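Kulamo Tischfolie mit Rosen – mein Fazit nach einem halben Jahr

Eigentlich wollte ich nur was gegen die Kratzer. Unser alter weißer Tisch im Hauswirtschaftszimmer sah schlimm aus, und für einen neuen war mir das Geld zu schade. Dann hat mir Araba diese Klebefolie von Kulamo geschickt, weiß mit blassen Rosen in so einem Aquarell-Look, und ich war sofort verliebt! Mein Mann weniger (»wie bei Tante Gerda«), aber der bügelt ja auch nicht.

Das Aufkleben hat mich einen ganzen Mittwoch gekostet. Ich hatte die große Rolle, knapp 300 cm lang, und davon ist einiges in der Tonne gelandet, weil ich beim ersten Versuch viel zu viel Trägerpapier auf einmal abgezogen habe. Also bitte langsam, immer nur eine Handbreit, und mit einem Lappen von der Mitte nach außen streichen. Drei Blasen habe ich trotzdem drin, die sehe aber nur ich.

Im Alltag muss der Tisch bei uns alles mitmachen – Wäsche zusammenlegen, Basteln, Frühstück im Stehen, wenn es morgens eilig ist. Saubere Kindersachen liegen da manchmal tagelang auf einem Haufen.

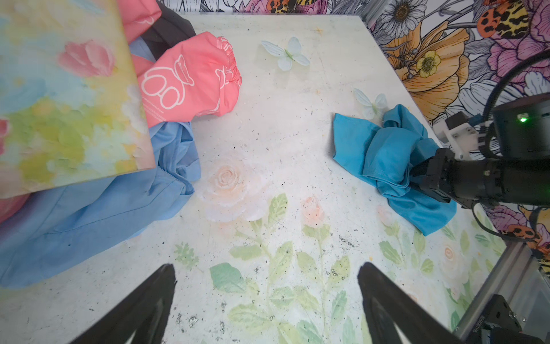
Was mich ein bisschen nervt: Auf dem hellen Grund fällt jeder dunkle Krümel auf. Wer einen gemusterten Tisch will, auf dem man nichts sieht, sollte etwas Dunkleres nehmen. Dafür geht das Saubermachen fix, einmal mit einem feuchten Tuch drüber und gut. Filzstift ging bei mir mit Spüli weg, Rote Bete leider nicht ganz. Da ist jetzt eine meiner Rosen etwas rosiger als vorher.

Die Farben sind zart geblieben, vergilbt ist bisher nichts, und der Tisch steht direkt am Fenster. Nur an einer Ecke löst sich die Kante, da habe ich mit dem Föhn nachgeholfen und es hält wieder. Heiße Töpfe würde ich nicht draufstellen!

Von mir gibt es vier von fünf Sternen. Fürs Kinderzimmer liebäugle ich jetzt mit der grünen Variante, falls die mal wieder lieferbar ist.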